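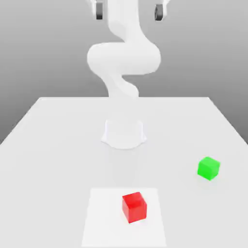 넓은 흰색 상판

검색어를 입력하세요 검색 전체 살림 수리 요리

흰 식탁에 밴 카레 얼룩, 어떻게 빼나요?

Triin Vanags
안녕하세요! 흰색 상판 식탁을 들인 지 얼마 안 됐는데 정말 마음에 들어서 요즘은 밥도 책도 전부 거기서 해결하고 있어요. 방 하나가 통째로 환해진 느낌이랄까요 ㅎㅎ 그런데 어제 저녁에 카레를 덜다가 국자에서 뚝 떨어진 걸 못 보고 밤새 그냥 뒀지 뭐예요. 아침에 보니 동전만 한 노란 자국이 남아 있더라고요. 주방세제로 닦으니 기름기는 싹 없어졌는데 노란색은 그대로예요.
상판은 코팅이 된 것 같은데 설명서를 버려서 정확한 재질은 모르겠어요. 매직블록으로 밀어도 될까요? 그 자리만 광이 죽을까 봐 아직 손을 못 대고 있습니다. 다음 주에 부모님이 오셔서 그전에 해결하고 싶어요!

Indrek Adomaitis
저도 흰 식탁을 쓰는데 강황 얼룩은 진짜 여러 번 겪었어요. 일단 매직블록은 잠깐 넣어 두세요! 그게 아주 고운 연마재라서 유광 상판이면 문지른 자리만 뿌옇게 될 수 있거든요.
제가 쓰는 방법은 베이킹소다예요. 베이킹소다 2큰술에 물을 조금씩 넣어 치약 정도로 되직하게 갠 다음 얼룩 위에 도톰하게 얹고 랩을 덮어 둡니다. 20분쯤 지나면 젖은 행주로 걷어내고 마른 천으로 닦으세요. 문지르는 게 아니라 얹어만 두는 거예요. 한 번에 안 빠지면 한 번 더 하시고요.
그리고 이게 제일 신나는 부분인데, 강황 색소는 햇빛에 약해요! 저희 집 식탁은 창가에 있어서 7월에 생긴 자국이 며칠 만에 거의 안 보이게 됐어요. 옮길 수 있으면 볕 드는 쪽으로 돌려 놓아 보세요. 플라스틱 반찬통에 든 카레물도 같은 방법으로 많이 옅어지니까 그것도 꼭 해 보세요.
참, 락스는 원액으로 쓰지 마시고, 식초나 다른 세제랑 절대 섞지 마세요.

Aigars Paju
치약으로 닦으면 됩니다. 저는 그렇게 했어요. 흰색 치약으로요.

Piret Paju
치약도 연마제가 들어 있어서 보이는 데에 바로 쓰는 건 말리고 싶어요. 꼭 쓰실 거면 상판 밑면이나 모서리 안쪽에 먼저 해 보세요.
저는 소독용 에탄올 추천이요. 화장솜에 적셔서 얼룩에 톡톡 두드리면 노란색이 솜으로 옮겨 와요. 솜에 묻어나는 게 눈에 보이니까 은근히 재미있어요 ㅎㅎ 솜은 자꾸 새걸로 갈아 주세요. 같은 솜을 계속 쓰면 색이 옆으로 번집니다. 다만 원목에 니스 칠을 한 상판이면 칠이 녹을 수 있으니 그럴 땐 하지 마시고요. 창문 열고, 가스불 꺼진 상태에서 하세요.
저는 300ml짜리 분무기에 물이랑 주방세제 한 방울 넣어서 식탁 옆에 늘 두고 있어요. 카레든 김치 국물이든 떨어진 그 자리에서 뿌리고 닦으면 자국이 남을 일이 확 줄어요.

Triin Vanags
와, 다들 감사해요! 베이킹소다 먼저 해 봤는데 확실히 옅어졌어요. 밑면에 에탄올을 살짝 발라 보니 멀쩡하길래 오늘 저녁에 그것도 해 보려고요. 분무기는 벌써 하나 꺼내 놨습니다!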